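> Did the Stemov fingers ever beat the Irthorpe ones on smooth plastic, or are we still arguing?

Still arguing. Irthorpe is ahead, 39 good picks out of 40 to 13, and the Vastley controller has opinions about both. Table, rack and wrist camera views:

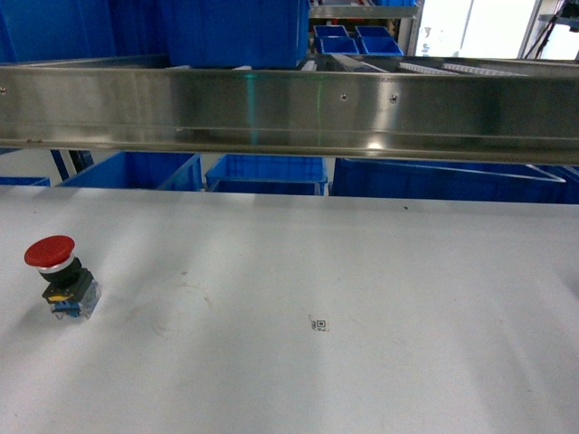
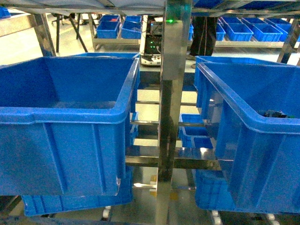
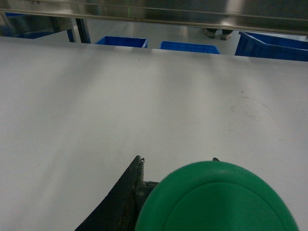 Last picture: green item at the gripper, wrist view.

I'd like a rerun in June with new finger pads before anyone orders more.

Arroyo gripper list | Contact the list owner | Back to top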